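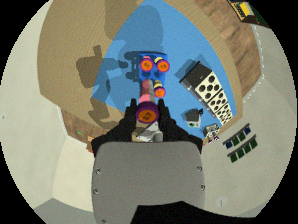

My grandmother never wrote down the suet crust, she just stood over me until I got it right, and if you print it with ounces and minutes she will come back and haunt the lot of you.

So reads a note tucked in with one of the recipes sent to us over the winter, and I have kept it pinned above the kitchen table ever since, as it sums up rather well the muddle and the pleasure of the past few months.

The Ustdale Family Cookbook
Second progress report to the Cosero Fund
2021-03-23

Dear all at Cosero,

Thank you again for your patience over the date of this report, and for your kind letter after the first one, which was passed round the whole team and read out over soup. I'm glad to say we are in good heart and, apart from the matter of the printing (which I'll come to), very nearly where we said we would be.

Recipes received

When we applied to you we hoped for two hundred recipes from the dale and were privately worried we might get forty, most of them for lemon drizzle. We closed the post box with 407. They came on index cards, on the backs of envelopes, in one case on a strip of wallpaper, and a good many were read to us down the telephone by people who had never had cause to write them out before. There is a fair bit of lemon drizzle (eleven, all different, and I would happily eat any of them) but there is also pickled mutton, three kinds of parkin, a split pea soup that came to Ustdale by way of Trinidad, and a rice dish with smoked fish which the family calls "Friday" and nothing else.

We have asked every sender for a few lines about who made the dish and when it was eaten. These notes have become the heart of the book, I think. Some are only a sentence long. Others run to several pages, and we have had to be firm with ourselves about cutting them.

Testing

Every recipe that goes in has to be cooked by a household other than the one that sent it. We have 69 households cooking for us now, up from thirty-odd in the first report, and between them they have tested 229 recipes. Each one comes back with a form saying what it cost, how long it took, how many it fed and whether the children would touch it. The forms are a joy to read. They have also shown up some real problems: old cups that turn out to hold far more than a modern measure, "a slow oven" meaning anything from barely warm to fairly brisk, and a treacle tart with no treacle in it, which the sender has now put right with many apologies.

Meat and fish dishes are behind the baking. People have been shopping less often, and it is a lot to ask somebody to buy a shoulder of lamb to try out a stranger's instructions. We have moved some of the ingredients money across to help with this, as you kindly agreed we might, and now pay testers back for the dearer items within the week. It has made a difference already.

The Pakano evenings

We had planned six shared suppers in the big kitchen at Pakano, and of course none of them could go ahead as we'd imagined. We have been holding them on screen instead, with everyone cooking the same thing at their own stove. The dumpling evening was the best attended and easily the noisiest. I was doubtful about all this to begin with, and I still miss the washing up and the talk that goes with it, but several people who joined us live too far up the dale to have come out on a winter's night, and I would want to keep a screen in the corner even when we're back round a proper table. If the rules allow, we should like to hold the last two suppers at Pakano itself, later in the year, and would love one or two of you to come and be fed.

Printing

Peng have given us a firm price for 1000 copies, sewn, with a cover that wipes clean. It is higher than the quote we sent you, chiefly owing to the cost of paper. We looked at a glued binding to save money and our testers were very much against it, having all owned a cookery book that shed its pages into the gravy. We would rather shorten the book a little, and have taken out the separate chapter on preserves, with the best of the jams and chutneys moved in beside the things they are eaten with. That brings us back within the grant, with a small amount left for postage.

What comes next

The remaining tests should be finished by the end of spring. The text goes to Peng in June, and we have asked to see one whole chapter set out before the rest is done, probably soups. The index is being made as we go along, by dish, by main ingredient and by family name where the family is happy with that.

I have enclosed the spending sheet and a dozen of the testers' forms, gravy stains and all. The suet crust is going in without ounces or minutes, by the way. We've printed it just as it was told to us, with a line underneath suggesting the reader find somebody to stand over them.

With warm thanks and good wishes,

The editor, Ustdale Family Cookbook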